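An October afternoon at Willmont

I had been meaning to get to the Willmont open day for ages, and this October I finally made the trip, umbrella and sandwiches and all. The bus lets you off at the bottom of the hill, so give yourself time if your knees are anything like mine. Doors opened at 2 and the tea was already going, bless them.

The part I liked best was the Jenia room, where the robot work is tried out in simulation before anyone goes near a real arm. You pull up a stool and watch the big screen, and you can switch to the view from the gripper's own wrist – a strange feeling at first, a bit like looking through a porthole!
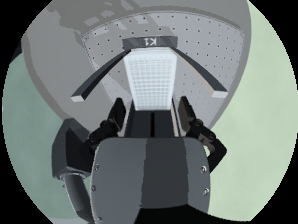
I stayed much longer than I had planned. The folks from Piltum were very patient with my questions, and they told us the Jenia task had been run 1,845 times so far, with 2,000 as the goal before winter. I asked if they ever got bored, and they laughed and offered me a cookie.

Then we moved over to the wider view, which I found easier to follow, and which shows off the lovely green and cream floor as well.

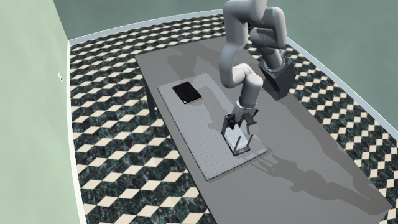 The simulated arm over the plate, with its gripper at the small white rack.

The Ndung'u hall was next, but the line was long and my bus was due, so that will have to wait for another year.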